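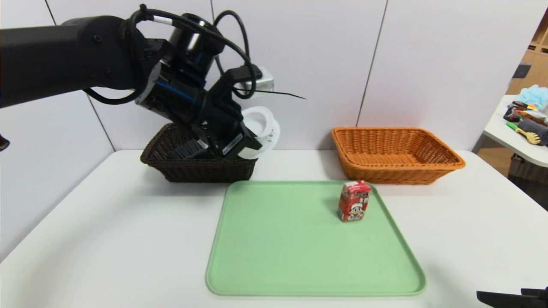 Figure 2. Dark brown woven basket of the slant-sided type, with a white cup-like item at its right end.

4.2 Baskets as a deferral device

Of the storage forms named in our survey of 808 households, the woven basket (Figure 2) was the one respondents defended most warmly and could account for least. Asked what their basket was for, most gave a category: mail, napkins, fruit. Asked to read out what was in it, they went quiet, and then began listing batteries.

We call this gap between the declared and the actual contents drift. Halim's earlier work on kitchen drawers treats drift as a failure of discipline, a view that our coders shared until we asked them to inventory their own. A basket has no dividers and no lid, and it looks tidy from across the room whatever is in it. Putting an object there feels like putting it away. Cloutier and Makris describe the same feeling in their study of email folders, where it does at least take up less of the table.

Drift was quick. In the 30 homes we visited a second time, baskets that had been emptied for us in October had picked up items outside their declared category within 5 days. Sunday evening was the busiest period for deposits, when tables were cleared ahead of the week by whoever had lost the argument. Withdrawals followed no pattern we could find, and several respondents denied making any.

Cups deserve a separate note. They have an agreed home in nearly every household, so we expected them to be rare in baskets, and coded them at first as errors in the inventory sheets. Latuheru, who did most of the home visits, objected, and on review she was right. A cup goes into the basket when the cupboard is in another room. It stays because it has begun to hold pens.

We did not ask respondents whether they would give up their baskets. Pattinasarany included the question in the pilot version, and 2 of the interviews ended early. The material effects of lids are taken up in Section 4.3.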